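Posted in: Work & Careers > Technology at Work

Our workplace is bringing in robots and wants some of us to "teach" them – what am I agreeing to?

I'm hoping someone a bit further down this road can help, and I apologise in advance for the length. I've been at a homewares distribution centre for 12 years, mostly on returns and repacking, so tissue boxes, little stands, lamps, cushions, anything that comes back and needs checking and tidying before it goes out again. I like it, I like the people, and my knees have mostly forgiven me.

In December we were told that two of the repacking benches will be automated with arms from an outfit called Rallis. Fair enough, we'd all heard the rumours. What I didn't expect was a sign-up sheet asking for staff to spend part of their shifts picking things up with a pair of hand-held grippers, so the robots can learn from how we do it. It's voluntary, same hourly rate, starting in a fortnight. Seven of us have put our names down and I'm still hovering with the pen.

My questions, I suppose, are these. What is the work like on the body? Am I training my own replacement? And is there anything I should get in writing before I say yes? My supervisor is lovely but she's as new to it as I am, and the info sheet was one page with a large logo on it.

2 answers

Answer from jurberg_nights

Don't sign. They did this at my brother-in-law's place and the whole bench was gone in a year. Ask for a redundancy figure first and see how friendly they are after that. Also check whether your roster changes, as his did.

Answer from Evanthia Karamanlidis

I'm sorry the first reply is a bit gloomy, though I won't say it's wrong, as every workplace handles this differently. I can only tell you how it has gone at ours. I'm at the Datis warehouse, small goods and furniture, and I've been on what we call the Keto roster since last winter. I was a packer before that and I still pack two days a week, which I asked for and would recommend to anyone.

What the work is like

You hold a gripper in each hand and do ordinary jobs with them – lift a thing, turn it, put it down, put it back where it started, and again. You feel very clumsy the first week! I dropped a soap dish so many times that people started clapping. After that your hands sort themselves out and you stop thinking about your fingers. A decent session for me is an hour, then a proper break. My record for one week was 485 usable goes, and I was far too proud of it, because the next week my forearms let me know about it every time I lifted the kettle. Nobody had asked me for that number. If your place sets a target, ask where it came from and who's allowed to change it.

Clothing matters more than you'd think. Wear something loose you can sit, squat and kneel in, and roll your sleeves up so the cuffs aren't flopping about near your hands. Keep your eye on the cables too, particularly if you're working at floor level. We tape ours down at the start of each shift and it takes two minutes.

I find the floor jobs harder than the bench jobs, and I'd ask early on how much of each you'll be given. My own preference is for a mat and one or two items at a time. A wicker tissue box is a surprisingly good thing to practise on, and those light little wooden stands will teach you patience.

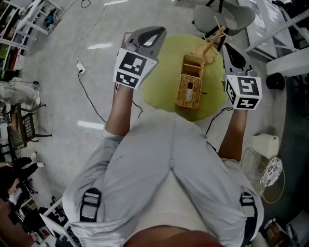 Whether you're training your replacement

Partly, maybe, and I think it's better to say so. Our team had over 1,346 returns in one bad week before Christmas, and we never had enough hands for it, so the arms took the dull end and no one was let go. But the jobs did change. There's less repacking now and more checking, more fixing up what the machine has put down crooked, and more sitting at a screen, which a couple of the older fellows really disliked. One went across to dispatch and is much happier. I'd ask your manager straight out what the benches will look like a year from now, and who gets first go at any new positions.

What to get in writing

Your rate while you're doing the sessions, and whether they count towards your normal hours. How long a session can run and how breaks work. Whether you can go back to your old bench if you hate it, and how much notice you have to give. What is recorded, whether your face or voice is kept, and whether any of it can be used to judge your own speed. Our first form was vague on that last point, so I sent it back with a question mark and they fixed it without any fuss.

If it helps, try a single shift before you commit. Bring a snack, and stretch your wrists beforehand even if you feel silly doing it. I hope you'll come back and let us know what you decide – I'd love to hear how Rallis run theirs.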